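Pirkside Laundry and Linen - Help Desk
Ticket 221
Subject: Folded shirts won't stay square in the stack
Status: Open, waiting on customer
Opened: October 2024

Customer wrote:

Hello again, and thank you for being so patient with me over the sheets back in May. This time it's T-shirts. We fold for the Salisia guesthouse, over 80 shirts in a busy week, and by the time a stack reaches the shelf it leans like an old fence. The bottom ones are fine. From the middle up they start to slide, and the corners lift. I've tried folding slower, I've tried smaller stacks, and I even tried the stiff card from the Ostura starter pack, but the card leaves a line across the chest and the guests don't care for it.

Reply from support:

Hello, and so nice to hear from you again! I'm glad the sheets worked out. Leaning stacks are a very common complaint and I don't think you're doing anything badly wrong. My first guess is the shoulders. If one sits a little higher than the other when you bring the sides in, the whole shirt ends up thicker on that side, and after 8 shirts or so you really notice it.
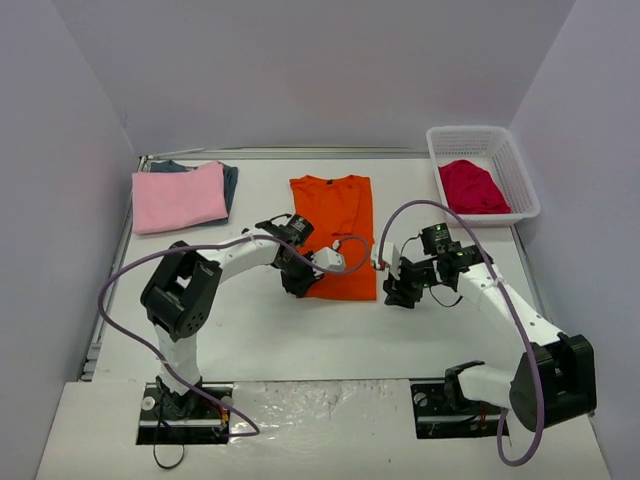
So before you fold anything up from the hem, stop at the long narrow stage, with both sides in, and smooth from the collar down with flat hands. Check that each sleeve lies flat along its own side - a sleeve that doubles over near the shoulder makes a ridge, and the next shirt up will rock on it. Then fold up from the hem in 2 even turns, and turn every other shirt around as you stack, so the collars don't all pile up at one end.

I'd leave the card out altogether for the soft cotton ones. It's better on the Heinonen polos, if you still get those.

Customer wrote:

Turning every other one has helped a lot already! The sleeves I'm still fighting with, mostly on the extra large. Is there a different fold for those?

Reply from support:

Wonderful news. For the extra large, bring the sides in a bit further and lay the sleeve straight down toward the hem. Try one stack that way and write back when you've had a chance. I'll keep the ticket open.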